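How to Set Up a Resting Heart Rate Log and Use It to Plan Your Training Week
By Aleksi Leinonen. Updated 09/07/2026 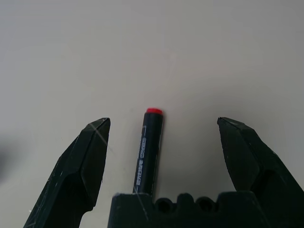 What you need

A watch or clock that shows seconds
A paper chart or a plain notebook, one line per day
A pen kept with the chart
Five minutes in the morning before you get out of bed

A chest strap or wrist sensor can replace the manual count. If you use one, use it every day. Readings from two methods should not go in the same column, as they often differ by several beats.

This log is for healthy adults who already train three or more times a week. If you take medicine that changes your heart rate, or you have a known heart problem, ask your doctor what range applies to you before you start.

Step 1. Draw the chart

Make six columns: date, resting rate, hours slept, yesterday's session, how hard it felt (1 to 10), and notes. Leave the notes column wide. Alcohol, late meals, travel, colds and hot bedrooms all go there.

Write the session in the shortest form you will still understand in April. The runners in our Janville group use a letter and a number: E46 is an easy run of 46 minutes, H is hills, S is strength work, and R is rest.

Step 2. Take the reading

1. Wake up and use the bathroom if you have to, then lie down again for two minutes.
2. Place two fingertips on the thumb side of your wrist. Do not use your thumb.
3. Press until you feel a steady beat.
4. Count for a full 60 seconds.
5. Write the number down before you do anything else.

Counting for 15 seconds and multiplying by four is faster, but one missed beat becomes an error of four. The changes you are looking for are often only that large.

If an alarm wakes you suddenly, the first reading may be high. Wait one more minute and count again. Record the second figure and mark it with an A.

Step 3. Find your baseline

Log every morning for 14 days and change nothing in your training. Then put the 14 readings in order from lowest to highest, cross out the top two and bottom two, and average the remaining ten. Round to the nearest whole number. Write it at the head of the chart.

Readings marked with an A count. Readings taken during a fever do not - skip those days and extend the period to make up for them.

Step 4. Apply the daily rule

Within 3 beats of baseline: train as planned.
4 to 6 beats above: keep the session but remove the fast part. Intervals become an easy run of the same length.
7 or more beats above: walk, stretch or rest. If you also feel unwell, rest.
Well below baseline: read the notes column. If you feel tired or flat, treat it as a day for easy work.

Use the rule together with how you feel. A normal number does not cancel a sore throat or a painful knee.

Step 5. Review the week

Once a week, average the seven readings and compare the result with your baseline. A weekly average 3 or more beats above baseline calls for a lighter week. Cut total training time by a third and keep one moderate session.

Worked example: Tülin Kocabaş had a baseline of 54. Her readings for one week were 55, 54, 57, 61, 60, 58 and 57. The total is 402, and 402 divided by seven is 57.4. The two highest readings followed a hill session and a night of five hours' sleep. She dropped the second hill session and ran easy the following week.

Step 6. Reset the baseline

Repeat step 3 every eight weeks, and after any break from training of 10 days or longer. Keep the old charts. Orhun Bozkurt staples his together by season.

Common problems

The count is different every time. You are probably pressing too hard or moving. Rest the arm on the mattress.

I missed a day. Leave the line blank. Do not estimate.

My rate is above 100 at rest. Repeat the reading after ten quiet minutes. If it stays there, or if you have chest pain, fainting or shortness of breath, stop training and get medical help.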